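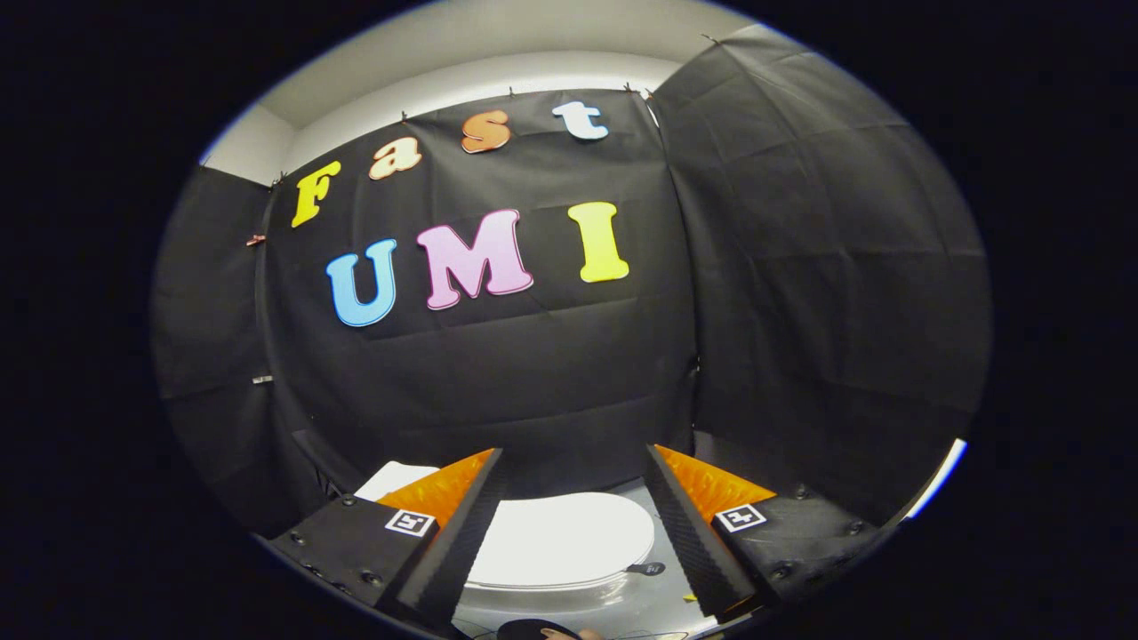

One reader of our April newsletter wrote back that fasting studies only ever recruit people who already swear by fasting, and that ours would be no different. Fair complaint. We have read plenty of those studies and we share the doubt.

So Munus is looking for participants who couldn't care less. The Aitken study compares a 10-hour eating window with ordinary meals at ordinary times. We don't promise you'll lose weight, sleep better or glow. The claims made for skipping breakfast have run well ahead of the evidence – we'd like to see what's left of them.

We need 183 adults. So far 142 have signed up, and too many of them are enthusiasts.

You can apply if you are over 18, live within a reasonable drive of our Clemau rooms and haven't followed a fasting program in the past year. Please don't apply if you are pregnant, take insulin or have had an eating disorder.

You'll be put in one group or the other at random, and no, you can't swap. Expect a food diary, a blood test at the start and finish, and about 10 weeks of mild inconvenience. Travel costs are reimbursed. There is no other payment.

Applications close 9 June 2023. Forms are at the Clemau front counter.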